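3.2 Working through the Prellton playbills

I'll admit I fell for the Lulel Theatre before I'd read a single ledger. We had 147 playbills to go on (most from the Prellton library, the rest from Fernden), and I read every one of them, ads and all!

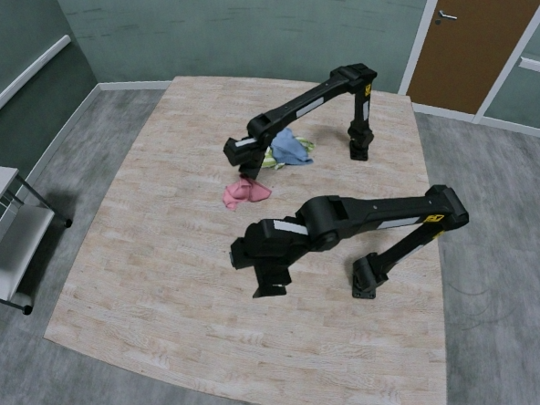
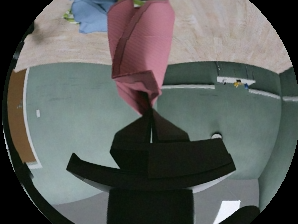
Figure 2. Two simulated views: a table with two robot arms, and a gripper holding pink cloth.

The Bouzid company shows up on 80 of the bills, usually in May, when the house switched over to light comedy. I'd love to know who paid for the new balcony, but the bills don't say, so I turned to the building permits next.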